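Workshop notebook, bench 2
Monday, late morning

Third go at the walnut ink and I think I finally have one I'd write a letter with! Notes while my fingers are still brown.

Same husks as before, the sack from Cotthorpe that has been sitting under the sink since the fall. They were black and crumbly and smelled like a wet cellar, which I have decided to like. Weighed out 300 g dry, broke them up by hand into the big enamel pot, covered with rainwater and left them over the weekend. By this morning the water was already the color of strong coffee, before any heat at all.

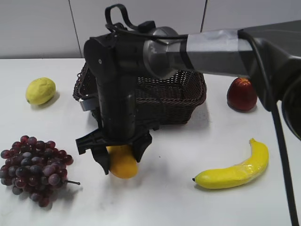
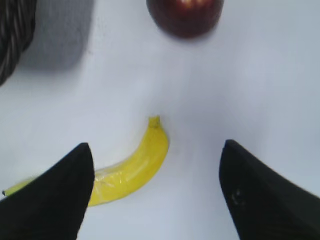 Brought the pot up slowly and held it just under a simmer for 4 hours (I let batch two boil hard and I'm sure that's where the grit came from). Topped up twice. Stirred when I remembered. The surface goes a bit oily and bronze when it's ready, or that's what I'm calling ready until I find a better test.

Strained through the coarse sieve, then muslin, then muslin again folded double. The second muslin caught a surprising amount of fine sludge. Didn't squeeze the cloth this time, just hung it over the bowl and went off to do something else. Slower, but what came through is so clear you can see the bottom of the jar when you tilt it.

Then back on the heat to reduce. I stopped at a third of the starting volume and tested on scraps as it went down:

Hutchins laid paper: lovely. Warm mid brown on the first pass, close to black where strokes overlap. No feathering at all with the pointed nib.

Cheap copier paper: feathers badly, as it did with batch two. A little more gum might help but I don't want to ruin the flow for the sake of copier paper.

Watercolor paper, brush: my favorite of the day. It pools at the edges of a wash and dries with a dark rim, and when you go back in with clean water it lifts to this soft honey color. Spent far too long just making puddles.

Gum arabic: 6 drops of the thick solution per small jar. Batch two had double that and sat on the nib like syrup. With less it runs off the nib nicely and still has a bit of shine. Clove oil in each jar against mold, one drop. Batch one had fur on it by June, so please nobody skip the clove oil.

Tried a jar with a rusty nail in it as well, just to see. It's already going cooler and grayer than the rest. Label says NAIL, please don't throw it out, I want to see where it is next week.

The Flodeo dip pen is the best of the three we have for this. The old steel nibs scratch, and one of them has started to pit, so wash them straight after use. Walnut is kinder than iron gall but I wouldn't leave it on overnight.

Lightfastness strips are up in the south window, half of each covered with foil. One from every batch, plus a strip of the bottled Loseck sepia for comparison. On paper the Loseck looks redder next to ours, and flatter too. I'm biased.

For next time:
- soak longer, a full week if the pot isn't needed
- try a batch from green husks when they come in, wear gloves
- get more small jars, the ones with the good lids
- find the glass funnel

The stain on the sink is mine. I've had one go with baking soda and will have another after lunch.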